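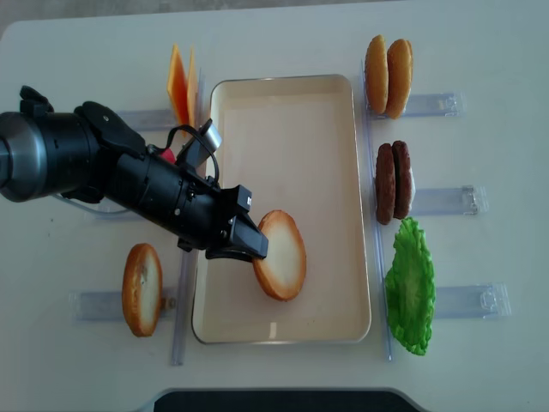 Gripper at the rim of a round bun, cream tray.

Gait in Small Children, Handout 3: Toe Walking
Notes by Elba Henríquez, 25 September 2019

Okay, picking up where we ran out of time. We'd done flat feet and I'd promised you toe walkers, so let's do toe walkers. I love this topic because you'll get asked about it by your neighbors for the rest of your life (I get asked at the grocery store).

First, the normal stuff. Plenty of kids go up on their toes when they start walking, usually somewhere between 12 and 16 months, and plenty of them do it on and off for quite a while after that. They come down onto the whole foot when they stand still, they can squat with their heels on the floor, and they trade toes for heels without seeming to notice. Leave those kids alone! By the time they're past 2 you'd like to see heels hitting the ground more and more, and once a child is past 3 and still up there most of the day, I want a proper look even if everyone in the family did the same thing.

"Idiopathic" is the label we use when we've looked and found nothing behind it. Please write that word in the chart last. I've seen it written first, and then everybody stops looking.

So what are we looking for? Start with the history. Was the child early or late to sit and walk? Born early? Did they walk flat for a year and then go up on their toes? That one should make you sit up straight, and so should toe walking on one side only. A kid who used to have a heel strike and lost it has a nerve or muscle problem until you've shown otherwise. Ask about stairs and getting up off the floor. Ask about speech and play too, as toe walking is seen more often in autistic children, though on its own it doesn't tell you a child is autistic.

Then the exam. Shoes off, socks off, pants rolled up, and let them run up and down the hallway. Don't do this in the exam room, you'll see two steps and a wall. Kids walk beautifully when they know you're watching, so I chat with the parent and watch sideways. 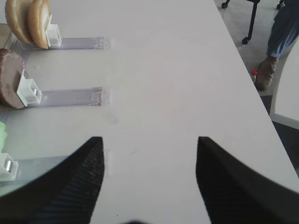 Once they're on the table, check ankle dorsiflexion with the knee straight and then again with it bent. If the foot comes up fine with the knee bent and gets stuck with it straight, the gastrocnemius is the tight one. If it's stuck both ways, think soleus or the Achilles tendon as well. Keep the heel from rolling outward while you do it or you'll fool yourself into thinking there's more motion than there is. We'll practice this in lab, bring a partner with bare feet.

Also tone, reflexes, clonus, calf size, and a good look at the lower back for dimples or hairy patches. Big firm calves in a boy who climbs up his own thighs to stand: check a CK, that day.

Treatment, quickly. Loose ankles and a normal exam, you watch and recheck. Tight ankles, we go to stretching, then maybe serial casts, then night splints or braces. Surgery is for older kids with a fixed contracture that didn't budge with all of that. Relapse is common after casting and you should tell parents so before the first cast goes on.

Reading for next time is the chapter on limb length. The case write-up isn't due until November, but start hunting for your case now.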